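Clokura wants you to put your toys in a box

Storage retailer Clokura has launched its Box Month push in Sivbridge, asking households to sort soft toys into a single coloured carton and pass on whatever won't fit. The campaign began on 9th August and is being run with the Ukatance charity shops, which will take the overflow.

The pitch is simple enough. Start with an empty box, lay the toys out beside it with a packet of wipes, and work through the pile.
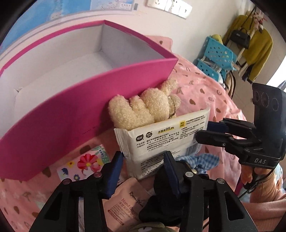
Clokura says the whole job takes 15 minutes. That seems generous to anyone who has tried it with a child in the room, and the company did not say how it arrived at the figure. It also sells the boxes, in packs of 4, a detail left until the last page of the leaflet.

A similar push in February was meant to bring in 2000 toys. Ukatance would not say how many turned up, only that it was "pleased with the response". The shops have since tightened their rules: stained plush is refused, and so is anything with loose beads or cords.

Households are also told to keep small accessories and doll clothes apart from the larger toys, and to put the favourites in last.

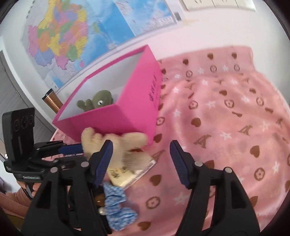

Abubakar, who has already filled one carton, was unconvinced, saying the favourites came straight back out by dinnertime and the box was now being used as a boat.

Ukatance will accept donations for around five weeks. Clokura has not said whether the cartons can be returned.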